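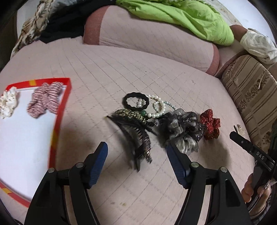

Skundmont Jillov

Skundmont Jillov is an association football club based in the town of Jillov. The club plays its home matches at the Hofstetter Ground and competes in the Flastidow League, a regional competition for semi-professional and amateur sides. Its usual colours are green shirts, white shorts and green socks.

History

The club was formed by the merger of two local sides, Skundmont Athletic and Jillov Town. Both had played in the lower division of the Flastidow League and had shared a pitch for several seasons. Under the terms of the merger the new club took over Athletic's league place, while Town's place was left vacant and later passed to a reserve team from outside the district.

The first competitive match under the present name was played on August 17, 2019, away from home, and ended in a goalless draw. The team finished its opening season in the bottom half of the table. A run of better results followed, and promotion to the upper division was secured in April 2024 with two matches left to play. The club has stayed at that level.

Ground

The Hofstetter Ground lies to the north of the town beside the old brickworks. It has a capacity of 1000, most of it standing. A small covered stand runs along the western touchline between the two penalty areas - the only seating in the ground. The remaining sides are open, with a hard path behind a metal rail.

The pitch slopes slightly towards the southern goal and drains poorly in winter. Matches called off in January and February are usually moved to midweek dates in spring, when the light allows an early evening start without floodlights. Lights were added to the training pitch after promotion but do not meet league rules for first-team matches.

Squad and transfers

League rules allow each club to register up to 30 players for a season. No more than 5 of these may be on loan at one time. Signings may be made in a summer period and a shorter winter period, with goalkeepers exempt from the winter deadline if a club has no fit keeper available.

Skundmont Jillov has mainly signed players released by larger clubs, along with those moving up from its own youth teams. Contracts normally run for a single season. Players on loan may not appear against their parent club in the league, although they may do so in cup ties if both clubs agree in writing.

Rivalries

The main local fixture is against Flastidow Rangers. The two clubs did not meet in the league until promotion and had previously played each other only in pre-season matches.

See also

Flastidow League
Flastidow Rangers
Hofstetter Ground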